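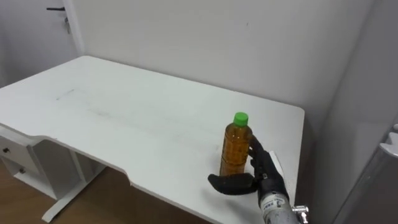

Ribbed bottle, side approach: foremost fingertip in contact, thumb low in front of the base.

Vimano 2: contact-first grasping for multi-fingered hands
Reviewed by Bronwyn Ellery, 23 May 2021

Vimano is a grasping method and the software package that implements it, both from Rochelle Rutherford's group at Kirmont. The first release was hard to install and tied to one hand. The second separates the method from the hardware driver, and the group now publishes its training recordings along with the code. I reviewed the package as a user who wants to run it on an existing arm and hand and has no particular interest in retraining it from scratch.

What the method does

Most learned grasp planners predict a final hand pose and then close the fingers. Vimano predicts an ordered list of contacts. One digit is designated the anchor and brought to the object first. The anchor contact is then used to correct the estimated position of the object before the remaining digits close. The correction uses joint position error and motor current only, so tactile skin is not required. If the measured contact falls outside the predicted region, the controller backs the anchor off along the approach line and plans again, up to three times.

The planner takes a color image from a head-height camera and outputs wrist pose, anchor digit and closing order. A second, smaller network handles the closing phase and never sees the image. Rutherford's argument for this split is that the hand hides the contact area from a head camera at the moment the image would be most useful. On side grasps of upright objects I agree with her. On top grasps the view is often good enough that the split gives up useful information.

Training data

The supplied model was trained on 360 teleoperated demonstrations, plus a larger set of almost 1,000 autonomous attempts labeled by outcome. The demonstrations cover upright containers, boxes, hand tools and a few soft items. Every one was recorded at desk height. The documentation gives this a single sentence, and it deserves more, as the height limit had a clear effect in my trials.

Installation

The main package installed without trouble. The Trivelura driver layer, which maps the method's generic digit names to real joints, needed most of a day. Thumb rotation has to be given in the convention used by the training set, and a sign error there produces no warning. The symptom is a thumb that sweeps up toward the cap of a bottle when it should stay low near the base. There is a check script, but it tests only joint limits. I would like to see it draw the expected hand shape so that an error of this type can be caught before the arm moves.

Calibration between camera and arm follows the usual procedure. Vimano tolerates a poor calibration better than any pose-based planner I have used. I shifted the camera transform sideways by two centimeters and the anchor step recovered most of the difference. With a vertical shift of the same size it recovered almost none of it, because the correction is computed mainly along the approach direction.

Trials

I used six objects with 20 attempts each. An attempt counted as a success if the object was lifted clear of the desk, held for five seconds and set down upright, or flat for the items that cannot stand. The overall success rate was 79 percent. The paper reports a higher figure for a comparable object set, but it scores the lift alone. Scored that way my results move closer to the published ones, and I would put the remaining gap down to the hand.

Rigid boxes gave the best results. Filled bottles came next. Ribbed plastic is an awkward surface for this method: the fingertip can settle on a ridge or in the groove beside it, and the two cases give slightly different joint readings for the same object position. The closing network dealt with this in most attempts. In the failures the anchor finger began to load before the thumb was in place, and the bottle turned on its base. Lowering the anchor force threshold by one step reduced the turning and made false contacts a little more frequent. I left it lowered.

Clear containers are a known problem for planners that rely on depth. Vimano uses color only and had no special difficulty with a clear bottle full of tea. An empty one was a different matter. It moved at the lightest anchor force the hand could report, so the object position after contact was no longer the position that had been measured. The method assumes the object stays still during the anchor step, and for very light objects that assumption does not hold.

Raising the work surface by the height of a thick book lowered the success rate for every object. I did not run enough attempts in this condition to report a rate.

Speed

A side grasp takes between six and nine seconds from image to lift. The anchor step accounts for about a third of that. When the controller has to plan again the time grows quickly, and three retries are tedious to watch. The retry limit is configurable. I found that a third retry seldom succeeded where the second had not, and set the limit to two.

Documentation and support

The method is described clearly and the ablations in the paper are useful, particularly the one that replaces the anchor correction with a random offset of equal size. The reference for the configuration file is incomplete. Several parameters are named without units, including the force threshold mentioned earlier. A question I sent to the group was answered within two days. A release planned for July is meant to add recordings at other surface heights.

Rating

Method: 4 out of 5
Software: 3 out of 5
Documentation: 2 out of 5

Recommended for laboratories that already have a multi-fingered hand with usable current sensing and work mainly with rigid or filled objects at desk height. Groups handling light packaging should wait for the next release and repeat the empty bottle test on their own hardware.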